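Madholm Two-Arm Tabletop Station
Planning and budgeting guide

Home / Equipment / Tabletop stations / Two-arm

The Madholm is the station we get asked about most, usually by people who have one arm already and are wondering whether a second is worth the money. My answer tends to be a long one, so I have put it here, and you are welcome to skip down to the ordering notes if you're in a hurry.

What's included
Two arms with mounting frame
Grippers for both arms, same pattern or mixed
One wrist camera (a second can be added)
White worktop, black backdrop
Cable set and wall power supply
2 days of setup and training at your site

Lead time: 10 weeks from deposit
Support: 31 months, parts and phone

Setting your budget
Please don't spend everything on the arms! I say this to every customer, and Hartmut Vogler, who runs our workshop, says it louder. We suggest keeping 70 percent of the budget for the station itself and leaving the rest for spare fingers, cables, lighting and the things you want the arms to handle. That last item gets forgotten, and it is the cheapest one on the list. A drawer box with a round knob, a plastic cup with a couple of utensils standing in it, a little metal pail with a tall handle, a bowl – you can pick all of that up in an afternoon, and each one asks something different of a gripper.

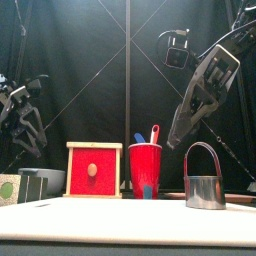

Shiny metal deserves a word of its own, as reflections can confuse a camera, so if your work involves a lot of it, ask us about the Tastent diffused lamp before you order. It is much easier to fit while the frame is going up.

Choosing grippers
The Yatsenko open-plate fingers are light and simple to swap. The Surkari housing is longer and suits reaching down into things. Plenty of customers take one of each and decide later which they like.

Ordering
Send us your room measurements, ceiling height included, and a list of the objects you plan to work with. Hadi Karam will write back with a quote and probably a few questions.

Prices reviewed 6 June 2025. Shipping and tax are added at checkout.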